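19 November 2019

**Sourdough starter, storage trial, Korkberg flour vs Plondier flour**

Day 42 of the refrigerated jars. Both lines were split from the same parent in the week we began and have been fed only when sampled. Purpose remains as written in the August entry: find out how long a starter can sit cold and unfed before the first loaf from it suffers.

Jar K (Korkberg, strong white). Grey liquid on top, poured off before weighing. Smell sharp, close to nail varnish. pH not taken, probe still out for calibration. Hashini has it.

Jar P (Plondier, wholemeal). Less liquid, darker. Smell more like vinegar. Surface clean, no pink or orange streaks. Same checks on K, also clean.

Both fed 1:1:1 by weight and left at room temperature. K doubled at the third feed. P doubled at the second but fell back quickly, so the next feed was brought forward. Pieter thinks the bran is doing this. I would want to see it in a second batch before writing it down as a result.

Bake: one tin loaf each. Flour 423 g, levain 168 g, salt and water as on the standard sheet. Bulk went long for K. I stopped it on volume and ignored the clock, which is a departure from the sheet, and Dionysis should note this when he enters the figures. Crumb on K tight near the base. P more even, with a sour finish. No tasting scores yet, as Prodromos was away and the panel needs 4.

Discard from both jars was kept, lidded and labelled. Achilleas has asked for it for the egg dough test (discard replacing part of the water, no added yeast). Rest period to be the same as for his plain dough, otherwise the two can't be compared.

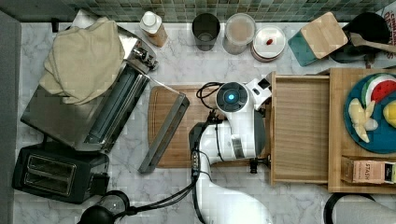

Discard dough is softer than plain dough at the same hydration and will need a heavier dusting of flour before rolling. Start at the widest setting and fold twice before going down. Achilleas should lift the towel off the pasta machine and wipe the rollers dry first, as wet flour on them will spoil the sheet. Do not wash the machine. Slices from both loaves can go through the black toaster in pairs, K on one side and P on the other, same dial position throughout, with the slots swapped for the second pair.

Outstanding:

- Chase Karagiannis for the ash content of the current wholemeal lot.
- Replace the lid seal on jar P.
- Ukance thermometer reads high against the old glass one. Use the glass one until checked.
- Second batch to be split from K only, one half moved to wholemeal at the first feed.

Jars back in the fridge after feeding, middle shelf, lids resting and not clipped.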